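Subject: Re: [prurside-news] Ferry stopped again, what do we know?

Hello all,

I answer below the earlier message, because I have read the whole statement of the defense ministry this morning and also the local reports from Staltcombe.

> The radio says that the crossing at Prurside was hit in the night
> and that the ferry will not run before August. Can anybody confirm
> this? My cousins are on the Nostham side and the phones do not work
> well. Also, is it true that 200 people had to leave their homes?

The first part is confirmed. The landing place on the Prurside bank was hit a little after 3 a.m., and one of the two ramps is destroyed. The ferry itself was tied up on the other side and has no damage. The ministry does not give any date for the repair. The word "August" comes only from a person at the harbor office, so I would be careful with it.

About the homes, the number is different in each report. The Staltcombe paper writes almost 100, and the regional office writes 80. I did not find 200 in any written source. Most of these people went to the school in Nostham, where there are beds and warm food. 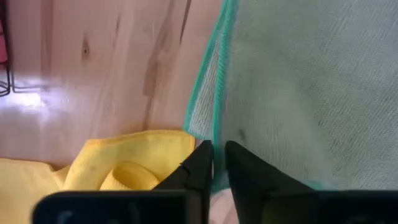 There were 7 wounded, all of them workers of the night shift. The hospital in Staltcombe says that none of them is in danger of life. I hope this stays so.

For the phones: the mast near the grain store lost its power, and this is why calls to the Nostham side break after some seconds. Text messages go through, but slowly. Please try this before you worry too much about your cousins.

The road over the hills is open for cars until 8 p.m. Trucks are sent back at the second checkpoint. If you must go, take your papers and enough fuel, as the station at the junction is closed.

One request to everybody on the list. Please write where your information comes from when you post it. Yesterday we had the same rumor about the railroad three times, and it was an old story from the winter.

I will write again when the regional office gives its evening report.

Best regards,
Najafi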